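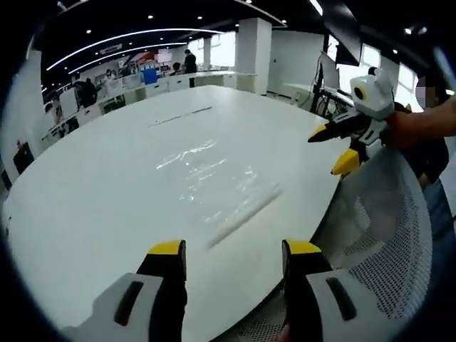

Clear film on the big white oval table.

August 2020

Right, catching up on the notebook because I've let it slide since the ink arrived. This is mostly the walnut and iron stuff, with a bit of moaning about paper at the end.

Batch 10 of the oak gall ink is the best so far, I think! It goes on a thin grey-brown and has darkened overnight to something I'd happily call black. Batch 9 never got past a sort of wet slate colour, even after a week pinned up by the window. The only thing I changed on purpose was the soaking time for the crushed galls (doubled it), but I also used up the last of the old gum arabic and started the new tub, so I can't swear which did it. I know, I know. Vilhjálmur has already told me off for changing two things at once.

Recipe as made, so I don't lose it again:
Galls crushed with the mallet, not ground. The ground ones went to sludge in February and I was straining for days.
Rainwater from the butt, filtered through a coffee paper.
Left to stand in the lidded jar, swirled when I remembered, which was most mornings.
Iron sulphate stirred in after straining, a bit at a time.
Gum last, already dissolved. Don't tip it in dry!! It clumps and you'll be fishing out jelly with a teaspoon.
Total yield 600 ml, which is loads. Labelled and on the bottom shelf behind the vinegar.

Smell is fine so far. Batch 7 grew a furry hat within a fortnight so I've put a clove in each bottle this time, like Grímur's gran used to. Will check the necks when I'm next in.

The pen tests. I did the usual page of loops and crosshatching with the dip pen, then the same with the reed. The reed holds far more than I expected and then lets go of it all at once, so there's a magnificent blot over the bottom third of the sheet. With the steel nib it's lovely, crisp edges, no feathering on the Skov cartridge paper. On the cheaper Staltov pad it feathers horribly and comes through the back. I'd been blaming the ink for that since spring, so apologies to batches 5 and 6, which I poured away and which may have been perfectly decent.

Walnut ink: still brown, still gorgeous, still takes forever. The husks have been steeping in the old enamel pan and I've reduced the liquor by half on the ring outside. I want it thicker for brush work. Grímur Bundgaard reckons I should stop there and just use more layers, and he's probably right, he has far more patience with washes than I do. I'll decant a jar as it is and keep boiling the rest, then we can each be smug about our own.

Money. The order from Nullaler came to 1,263 kroner with postage, mainly the gum and the good nibs. More than I wanted to spend but we shouldn't need either again before winter. Receipt is in the tin. They sent 2 boxes of the wrong nib holders (the fat cork ones) and say we can keep them, so help yourselves.

Lightfastness strips: taped up on the south window, half of each one covered with card. The Sotero blue has already gone noticeably paler on the open side. Disappointing, as I love that blue and have done the whole estuary series in it. The iron gall looks the same both sides.

To do:
Rinse the reed pens properly, there's crust in the slits.
Ask Vilhjálmur Lauritsen where he got the handmade sheets with the deckle edge.
Try batch 10 over a pale walnut wash, both ways round.
More coffee filters.
Pick galls from the oaks by the ferry road before somebody tidies the hedge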